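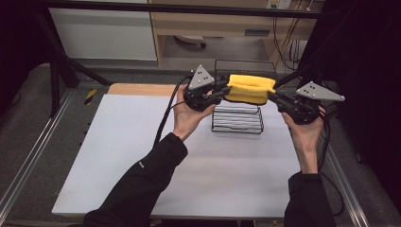

The sponge cloth has been a fixture of the kitchen sink for decades, and most of us treat it badly. It gets wrung out once, dropped behind the tap and left there until it smells. Shih-chieh Tu, who runs the hardware shop Dillow in Derinness, sells 40 of them in an ordinary week and thinks half are replaced too early.

"People say the cloth has gone off," he says. "Usually it has been lying flat in a puddle."

His advice is to get it up off the worktop. A plain wire rack will do, and the small black ones with a slatted top are the ones he sells most. Air gets at the underside, drips fall through, and the cloth can be draped or folded loosely over the wires. Taller open frames suit tea towels and rubber gloves, but a cloth hung from a high rail tends to slide off when it dries and stiffens.

Yellow is still the colour most customers ask for. Tu stocks blue and pink as well - useful if you want one for dishes and another for the floor - but the yellow ones go first.

Racks need looking after too. Petrauskas, a small maker in Drevitz, coats its wire in black and suggests a wash in warm soapy water every Saturday, with an old toothbrush for the joints. Scouring pads scratch the coating and let rust in. Tu has had the same rack by his own sink for 4 years and has changed its rubber feet once.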